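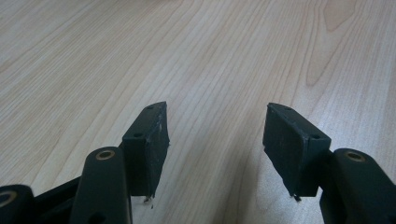
Unit 5: Reading Timber Figure on Table Tops

Course notes, Furniture Surfaces and Finishing
Instructor: Yaw Akpalu
Baturness workshop, Sunday group

5.1 Scope

This unit covers the visible grain of flat wooden surfaces, mainly table tops and desk tops, and what it tells you before you sand, clean or refinish. Species identification is handled in Unit 7. Students should already be comfortable with the terms face, edge, end grain, heartwood and sapwood.

5.2 Grain and figure

The two words are often used as if they mean the same thing. In these notes, grain means the direction and arrangement of the fibres. Figure means the pattern that appears on the surface once the log has been cut. One log can give several figures depending on the angle of the saw.

Straight figure: fine lines running more or less parallel. Common where the growth rings meet the face at a steep angle.

Cathedral figure: arches, or nested V and U shapes, stacked along the length of the board. Produced when the cut runs close to a tangent of the rings.

Closed loops: ovals or elongated rings. These appear where the cut grazes the top of a bulge or dip in the growth layers, in the same way that a contour line closes around a hill on a map.

The pale top at the head of these notes has both kinds on one surface. Most of it carries thin, closely spaced lines on a diagonal, and toward the upper right there is a broader band of ovals and arches in a warmer tan. Note the difference in colour between the two areas. The band is only slightly darker, but the change is enough to affect a stain test.

5.3 Why colour follows figure

Each growth ring has an earlier, more open part and a later, denser part. In straight figure both are cut narrow, and the eye blends them into one even tone. In cathedral or looped figure the same layers are cut at a shallow angle and spread out, so each one shows as a wide patch. The wood has not changed. More of each layer is exposed.

A colour sample taken from the straight area will therefore not predict the looped area. Take two samples at minimum, one from each.

5.4 Solid board, veneer or print

Figure on the face alone does not settle this. Check in the following order.

1. Look at the end. In a solid board the lines on the face carry over the corner and meet the end grain.
2. Look at the underside. On a solid board, large features on the face usually have some counterpart below, though displaced.
3. Look for repeats. Veneer leaves cut in sequence show near copies side by side. A printed surface repeats exactly at a fixed distance. On the Tarkuscombe practice panel the repeat is 780 mm.
4. Use a 10x lens. Pores are openings in the surface. Printed pores are marks on it, unless the sheet has been embossed.

Record the result as "not determined" if the ends and underside cannot be reached. A guess written down as a finding causes trouble at the sanding stage.

5.5 Sheen

Sheen is judged under soft, even light first, then under a low lamp from one side. Soft light gives the overall level: matte, faint sheen, satin or gloss. Side light shows scratches, sanding marks and raised fibres. Do both before touching the surface. A faint sheen may come from a thin finish, wax, or years of rubbing by sleeves, and these respond differently to solvent. Test in a spot of 5 mm or less, near an edge.

5.6 Sanding direction

Sand along the fibres. On straight figure the lines show the direction. Over loops and arches, do not try to follow the curves. The fibres still run largely with the length of the board, and following an oval by hand leaves cross-grain scratches that appear when stain is applied. Keep the strokes long and let them pass straight through the figured area.

On veneer, stop at the first change in colour at an edge or corner.

5.7 Bench exercise

Work in pairs. Use panel T (Tosen, 465 mm wide) or panel B (Boateng, 1,171 mm long).

a) Sketch the figure in plan, marking straight areas and looped areas separately.
b) Apply the four checks in 5.4 and record each result.
c) Rate the sheen under both lights.
d) Mark two test spots and state the reason for each.

Sketches are due at the start of the next class. Use pencil on the sheets provided, and do not mark the panels themselves; low-tack tape is in the drawer under the lamp bench.

Unit 6 covers scratches, dents and water marks. Bring a lens.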